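Die **Zweiarmzelle Lenatness** ist ein Tischarbeitsplatz mit zwei Roboterarmen, an dem das Greifen, Halten und Übergeben kleiner Gegenstände erprobt wird. Sie ging im September 2018 in Betrieb und wird nach der Wartungsordnung betreut, die Vaughan Treloar für die Werkstatt Stesine verfasst hat. Die derzeit gültige Fassung trägt das Datum 21. November 2019.

## Aufbau

Beide Arme greifen von derselben Tischseite aus über eine helle Holzplatte und können sich in der Mitte begegnen. Zur Unterscheidung tragen sie farbige Ringe: Blau steht für den linken, Grün für den rechten Arm. Die Greifer sitzen in weißen Gehäusen am Handgelenk, die Finger sind schwarz. Als Prüfkörper dient in der Regel ein Fläschchen mit grünem Körper und weißem Verschluss.

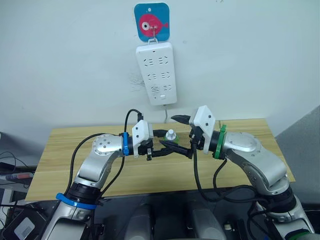 **Warum werden die beiden Arme nacheinander eingerichtet?**
Der zweite Arm wird auf die Lage des ersten bezogen. Ein Fehler im ersten Nullpunkt würde sonst in beide Achssätze übernommen und erst bei der Übergabe auffallen.

## Einrichtung

Eingerichtet wird zuerst der linke Arm. Er fährt in die Grundstellung, danach wird der Greifer einmal ganz geöffnet und geschlossen. Die Steuerung Thevar speichert die beiden Endlagen als Bezugswerte. Beim rechten Arm wird der Vorgang wiederholt.

Es folgt die Annäherung an den Prüfkörper bei verringerter Geschwindigkeit. Ein Arm führt seine Fingerspitze seitlich an den Fuß des Fläschchens heran, der andere wartet mit geöffnetem Greifer. Weicht die Spitze um mehr als 2 mm vom Sollpunkt ab, wird der Nullpunkt neu gesetzt -- eine Korrektur im Programm ist nicht zulässig. 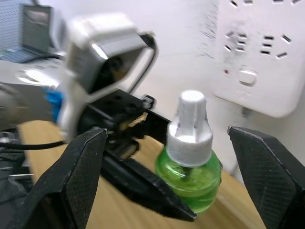 *Annäherung an das Fläschchen, gesehen vom Handgelenk des rechten Arms.*

## Wartung

Die Wartungsordnung sieht eine Sichtprüfung nach jeweils 445 Greifzyklen vor. Geprüft werden die Zahnstange des Greifers, der Sitz der Kabel am Handgelenk und die Innenflächen der Finger. Staub und Fusseln in der Rautenstruktur werden mit einem trockenen Pinsel entfernt. Lösungsmittel sind ausgeschlossen.

Abgenutzte Spitzen werden zunächst nur im Wartungsbuch vermerkt. Ein Wechsel ist fällig, sobald der Abrieb die Greiffläche erreicht, spätestens aber nach 11 Wartungen. Gewechselt wird immer paarweise.

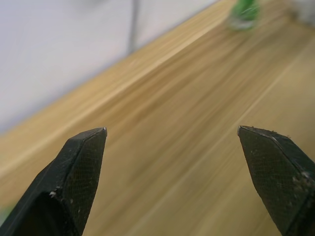

*Geöffnete Greiferfinger mit hellen Partikeln auf den schwarzen Flächen; an der linken Spitze eine kleine helle Stelle.*

Nach dem Fingerwechsel müssen die Endlagen neu eingelesen werden. Ersatzfinger führt das Lager Sostitz unter der Nummer 664.

## Siehe auch

- Thevar (Steuerung)
- Werkstatt Stesine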